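Manila envelopes: reuse, recycle, or hoard until death?

Forum > Home Office & Paper > Clutter Support

page 1 of 1

foldandtuck
Opening post

Today's survivor, up for judgment.
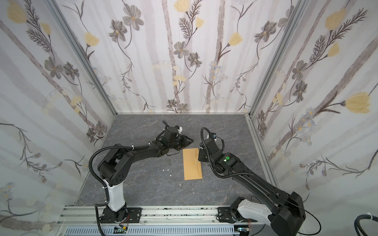
Manila, tan, one careful owner. Scraps at left, verdict pending.

I have a drawer of these. I had a drawer of these in my last apartment too, and I paid movers to carry it. Every envelope that comes into the house with any life left in it gets flattened and filed with its relatives, on the theory that one day I'll need to mail something flat to somebody. The last time I mailed something flat to somebody was tax season, and I bought a new envelope for it at the post office counter. I was aware of the drawer the entire time I was in line.

So, three questions for the group. Do you reuse them? If so, what do you do about the old address? And does anybody have a rule for how many is enough?

My partner's rule is zero. I'm looking for a second opinion.

hamow_hoarder
Re: Manila envelopes

Reuse, obviously. There's nothing wrong with that envelope. I'd keep it.

For the address, just stick a full-size label over it. Block out any old barcode too, front and back, or the sorting machine will read it and your letter goes on a little vacation to the last person who got it. I once mailed a calendar to my sister and received it myself in November, which was late for her and early for me.

Ilari Salminen
Re: Manila envelopes

I worked in a mailroom for 5 years and I'd ask everybody in this thread to please stop.

A reused envelope has already been through the belts once. The flap has been torn or steamed, the corners are soft, and it's now held together with whatever tape was in the kitchen. They come open. We had a tray for loose contents, and the tray was never empty. Birth certificates, a key, somebody's dental X-rays. All of it from people who had saved themselves the price of an envelope.

Recycle it. If it has a metal clasp, bend the clasp off first if your town is fussy. Most aren't.

hamow_hoarder
Re: Manila envelopes

> They come open.

Mine don't. I use the brown paper tape you have to lick.

Ilari Salminen
Re: Manila envelopes

You're supposed to use a sponge.

hamow_hoarder
Re: Manila envelopes

I'm supposed to do a lot of things.

Magdalini Koutsoukos
Re: Manila envelopes

Can I come at this from the filing side? I stopped mailing them years ago and started using them in place of folders. One envelope per appliance. Manual, receipt, warranty card, the little bag with the spare screw, all in together, with the name on the short edge in marker so you can read it when they're standing up in a box. When the dishwasher died I had the paperwork in my hand before it had finished draining onto the floor. The warranty had run out in the spring but I knew that very quickly!

The big ones (9 x 12 and up) are best for this because a booklet goes in flat. The small ones I give to my neighbor for seeds.

What size is yours, OP? Hard to tell with nothing next to it I'm used to measuring by.

foldandtuck
Re: Manila envelopes

9 x 12. The whole drawer is 9 x 12, apart from one enormous one that held a calendar and which I can't get the drawer to close over.

I like the appliance idea. I worry it's just a drawer of envelopes with a better excuse.

Magdalini Koutsoukos
Re: Manila envelopes

All filing is a drawer with a better excuse.

chang_of_address
Re: Manila envelopes

Off topic, but what is that surface? The gray with the white veins. We're choosing counters and my husband is against anything with a pattern because he says you lose things on it. I see your paper bits just fine.

foldandtuck
Re: Manila envelopes

Marble pattern, and that's as far as I'll commit. White paper shows up well on it. Pencils vanish. I've lost the same gray eraser on that surface more than once and found it with my elbow.

chang_of_address
Re: Manila envelopes

I'll leave out the eraser when I report back.

deteline
Re: Manila envelopes

Nobody has asked about the white mark. Up toward the top, across the middle. Is that a crease or the ghost of a label? If it's a crease I'd be on Ilari's side – a fold across the body is where they split, and they split when there's something in them you care about. If it's leftover sticker, hair dryer on low, peel slowly, then rub what's left with the side of your thumb. Don't use the citrus goo on manila. It leaves a grease spot that looks like you kept a sandwich in there.

Ilari Salminen
Re: Manila envelopes

Thank you. A fold is a fold. It's done its service.

hamow_hoarder
Re: Manila envelopes

Put a label on the fold. Now it's reinforced.

deteline
Re: Manila envelopes

That is the worst advice I've read here, and I was in the thread about ironing receipts.

foldandtuck
Re: Manila envelopes

I've looked at that mark for longer than I'd like to admit and I go back and forth. In some light it's a crease. In other light I've got my hopes up.

utance77
Re: Manila envelopes

Small office here, we used to get through 2000 of these a year before everything went to PDF. When we cleared the supply closet there was an unopened case at the back, plus a shelf of used ones that somebody had been saving in case we ran out of the case.

My rule at home since then: keep 5. When a new one comes in, the worst one goes out. I don't agonize, I hold them up to the window and whichever has the most daylight in it loses. It takes less time than reading this thread.

And for what it's worth, both sides are right. Reuse them for dropping things off by hand, school forms, keys to the cat sitter, that sort of thing. Buy a new one for the mail.

hamow_hoarder
Re: Manila envelopes

Why 5?

utance77
Re: Manila envelopes

It was 4 and then I felt exposed.

Ilari Salminen
Re: Manila envelopes

By hand is fine. I have no quarrel with by hand. My quarrel is with the licked tape.

Magdalini Koutsoukos
Re: Manila envelopes

What about the scraps, though? I'd keep those if they're blank on one side. Three little scraps.

foldandtuck
Re: Manila envelopes

Magdalini, I came here for help.

Magdalini Koutsoukos
Re: Manila envelopes

Short ones. Milk, eggs.

foldandtuck
Re: Manila envelopes

OK, update, Friday evening. I did the window test on the whole drawer. Most of them went in the recycling, including two I'd apparently saved with their windows torn out, so they'd have been good for mailing something I wanted to get rid of gradually. I bent the clasps off as instructed and now I have a saucer of clasps, and I'd ask you not to tell me what they're useful for.

Kept the best five. This one's the sixth. It isn't the worst envelope I own but it's the only one with a thread about it, so I've written TOASTER on the short edge and put the toaster manual in. The drawer closes.

The enormous one is behind the couch. My partner doesn't post here.

chang_of_address
Re: Manila envelopes

The clasps are really good for holding twine ends.

foldandtuck
Re: Manila envelopes

I asked you.

deteline
Re: Manila envelopes

So was it a crease or a label?

foldandtuck
Re: Manila envelopes

The toaster manual covers it if I hold it right. I'm calling it resolved.

Ilari Salminen
Re: Manila envelopes

The manual is on the inside.

hamow_hoarder
Re: Manila envelopes

Let them have this, Ilari. Also, if the big one behind the couch needs a home, I can pay postage. Just tape it well.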